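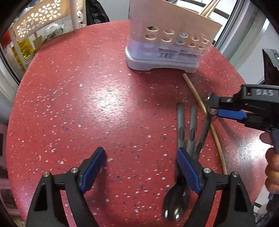

Adjunto 1. Mesa de recogida de cubiertos, tablero rojo moteado, escurridor perforado al fondo.

Ticket 2792 – Tarea "cubiertos al escurridor": fallos de agarre en mango ranurado y palillo
Proyecto: Clirnero
Componente: planificador de agarre Probert
Prioridad: media
Estado: abierto
Responsable: Recep Duman

Síntoma
El planificador propone cierres válidos para la cabeza de la cuchara, pero con los mangos grises coloca el punto de contacto sobre la ranura alargada. El contacto estimado queda en el hueco y la pieza gira al levantarla. Con los palillos el problema es otro: la altura calculada cae por debajo del tablero y se aborta el descenso.

Entorno
Rama Rosport, política entrenada con 600 demostraciones. Evaluación de 49 intentos, un solo cubierto por intento. Los mangos se dejan juntos, sin separar, como en una cocina normal.

Registro
– Repetida la calibración de profundidad. Sin cambios en los mangos.
– Desactivado el filtro de objetos finos. El palillo deja de desaparecer de la segmentación, pero el moteado del tablero genera 8 falsos positivos.
– Probado el mantel gris liso de Zerkside. Falsos positivos: cero. No lo aceptamos como solución, el cliente no va a cambiar de mesa.
– Forzado el contacto en el extremo del mango, fuera de la ranura. Mejora cuando está aislado. Si hay otro al lado, la pinza arrastra los dos.

Comentario de R. Duman
El brillo de la cuchara metálica no está dando problemas, se puede quitar de la lista. Lo que falta es la separación previa: empujar un mango antes de cerrar. Una persona lo hace sin mirar y nosotros no lo tenemos ni como primitiva. Tampoco está resuelta la inserción en el escurridor, que ya tiene palillos dentro y deja menos sitio arriba. Mientras siga así, no marcaría esta tarea como apta para uso doméstico sin supervisión; recoger una pieza suelta, sí.

Pendiente
Añadir primitiva de empuje lateral.
Excluir ranuras y agujeros de la máscara de contacto.
Repetir la evaluación con el tablero rojo y los mismos cubiertos.
Revisar el margen de altura para piezas finas antes de tocar la inserción.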